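绿色工作垫上总有胶带留下的胶印，怎么清理才不伤垫面？另外胶带平时该怎么放？

Cheng-en Lam 提问
分类：工作台与收纳
浏览 478

家里书房靠窗有一张小工作台，台面上铺了一张绿色的大垫子，平时接线、修插头、做点小零件都在上面。垫子用了两年多，整体还算平整，没有明显的划痕，问题主要出在胶上。

我用黑色电工胶带比较多，习惯是撕下来一截先贴在垫子边上备用，用的时候再揭。时间一长，贴过的地方就有一块一块发黏的印子，灰尘和线头粘上去以后变成灰色，用湿抹布擦不掉。最严重的一块在靠近我坐的这一侧，差不多手掌大小，胳膊放上去都能感觉到粘。

还有一个问题是胶带本身。以前我把胶带立着放，老是滚到地上，后来改成平放在垫子上，不滚了，但是夏天侧面会渗出一点胶，拿起来的时候底下又是一圈黏的印子。胶带侧面也粘灰，撕的时候头上总带着毛。

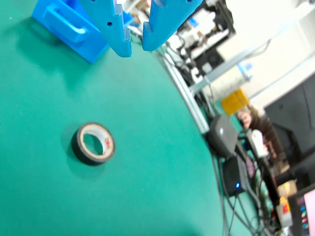

我试过的办法有三种。第一种是洗洁精兑温水，擦了三遍，表面的灰下去了，黏的感觉还在。第二种是橡皮，小块的可以搓掉，大块的搓得手酸，还会搓出很多渣。第三种是用旧银行卡刮，刮掉一些，但我不敢用力，怕把垫面刮花。

想请教几件事：

一、有没有比较稳妥的去胶办法，不会让垫子褪色或者发硬？我不清楚垫子具体是什么材料，买的时候包装早扔了，上面也没有标签。

二、酒精能不能用？家里有医用的，邻居说可以，我在网上又看到有人说会让表面发白。

三、电工胶带平时怎么放比较好？抽屉里已经有点满，台面上最好也不要占太多地方。

四、如果实在清不掉，是翻面用还是直接换一张？

先谢谢各位。

Salamatu Mohammed 的回答
已采纳
赞同 107

我在 Karnthorpe 的一个社区维修角帮忙，那边有 9 张工作台，每张都铺垫子，胶印是每个月都要处理的东西。按我们的做法说一下，你可以参考。

先说总的顺序：从最温和的开始，不行再往上加，每换一种东西都要先在角落里试。你说不知道垫子是什么材料，那试这一步就不能省。找一个平时被东西压着的角，用棉签蘸一点，擦十几下，等干透以后看有没有发白、发黏或者掉色。棉签上如果有绿色，这种东西就不要再用了。

具体步骤：

1. 先把垫子上的东西都拿走，用干刷子把线头、铜丝碎屑刷干净。这一步很多人跳过，结果擦的时候碎铜丝在垫面上来回磨，划痕就是这样来的。

2. 胶印比较厚的地方，先用同样的胶带去粘。剪一段，胶面朝下按在印子上，压实，然后快速揭起来，反复几次。新胶会把旧胶带走一部分，剩下的就薄了。你手上正好有电工胶带，不过黏性更强的封箱胶带效果好一些，注意揭的时候压住垫子，不要把垫子扯起来。

3. 剩下一层薄的，用食用油。厨房里的普通油就行，倒几滴在纸巾上，盖住胶印，放十分钟。胶会变软，用塑料卡片斜着轻轻推，能推成一条一条的。卡片的角度放低，贴着垫面走，不要竖起来刮。

4. 推完以后用洗洁精温水擦两遍，把油去掉。油没擦干净的话，过几天会粘更多的灰，看起来像没洗过。

5. 用清水抹布再过一遍，平放晾干。不要晒，也不要用吹风机对着吹，垫子受热边上会翘。

手掌那么大的一块，分成几小块做，全部做完大概半个小时。

关于酒精：我们这里有的垫子能用，有的不能用。有一批垫子擦过以后表面留下雾状的白印，一直没有恢复。所以我的意见是，油能解决就不用酒精。一定要用的话，倒在布上擦，不要直接倒在垫子上，擦完马上用湿布带走，不要让它自己在上面干。开窗，附近不要有电烙铁或者明火。洗甲水不要碰，很多塑料和橡胶会被它溶掉。

关于胶带的放法：平放本身没有问题，问题是直接贴着垫子放，加上天热。底下垫一张离型纸就行，就是贴纸撕下来以后剩的那种滑的底纸，剪成比胶带大一圈的圆片或者方片都可以，胶渗出来也不会粘在上面。烘焙用的油纸也能代替。侧面已经粘了灰的，用布蘸一点点洗洁精水擦一下，晾干再用。

胶带头的问题，每次用完把头折进去一小截，折成一个小耳朵，下次好找，也不会带毛。

备用的胶带条不要再贴在垫子上了。找一小块光滑的瓷砖或者玻璃片放在手边，磨过边的，胶带条贴在上面，揭的时候很干净，有残胶拿刀片一推就掉。

换不换垫子：能清到不粘手就继续用，有点颜色差别不影响干活。翻面要看背面是什么，有的垫子背面是防滑的粗面，翻过来小零件放不稳，也不好擦。

Deepak Kaushik 的回答
赞同 100

楼上说得比较全，我补充两点，都是关于收纳的。

第一，台面没有地方的话，可以考虑挂。我是在桌子侧面装了一根短的木圆棒，一头固定在桌腿上，另一头装一个可以拧下来的挡头，几卷胶带套在上面，不占台面也不占抽屉。木棒比胶带的内孔细一点就行，撕的时候一只手按住旁边的卷，另一只手拉。这样放胶带侧面会互相贴着，夏天可能粘在一起，中间夹一片硬纸板隔开。

第二，买胶带不要一次买太多。我以前在 Erkeck 的五金摊上图便宜买了一整条，用到后面几卷，胶都老化了，撕下来在线上缠不紧，粘手倒是很厉害。你说侧面渗胶，也有可能是这卷放得太久，换一卷新的看看。旧的不要再用来包电线接头，捆捆杂物还可以。

靠窗这个位置也要注意一下，下午太阳直接照到的话，胶带和垫子都不耐晒。能拉窗帘就拉一下，或者把胶带放到桌子里侧阴的那一边。

垫子我换过一次，旧的那张清理不动了，裁小以后垫在工具箱底下，也没有浪费。

Ngozi Adebisi 的回答
赞同 9

风油精，滴几滴等一会儿擦掉。我家玻璃上的胶都是这么弄的，味道大一点。垫子没试过。

评论

Cheng-en Lam：谢谢各位。周末按 Salamatu 说的做了，先用封箱胶带粘，再用油，最大的那块基本不粘了，对着光看颜色比旁边深一点，可以接受。角上用酒精试了一下，棉签上有淡淡的绿色，所以没有继续用。胶带底下现在垫了油纸。

Salamatu Mohammed：棉签有颜色就对了，不要再用酒精。颜色深的那块可能是油没有去干净，再用洗洁精水擦一遍试试。

Chibuzor Abubakar：请问用花生油还是别的油有区别吗？我家垫子是灰色的，怕染黄。

Salamatu Mohammed：区别不大，颜色浅的油更放心一些，也可以用婴儿油。一样先在角上试。

Chibuzor Abubakar：好的，家里有婴儿油，晚上试。另外瓷砖片去哪里找？单买一块人家不卖。

Deepak Kaushik：去瓷砖店问样品，过时的小样很多店会送。我在 Nonbridge 那边要过两块，边是磨好的。没有的话，旧相框里的玻璃也可以，四边用胶带包一圈，免得割手。

Cheng-en Lam：再问一句，木圆棒多粗合适？我桌腿是金属的，可能要换一种固定办法。

Deepak Kaushik：拿你的胶带去店里比着买，能松松地套进去就行。金属桌腿不要打孔，用两个管夹夹住，中间垫一块橡胶皮，拧紧了不会转。挡头我用的是一个旧抽屉拉手，螺丝拧进木棒端头，要先钻一个小孔，不然木头会裂。

Cheng-en Lam：明白了，管夹家里正好有。等装好了再来回复。

最后编辑于 2026年4月5日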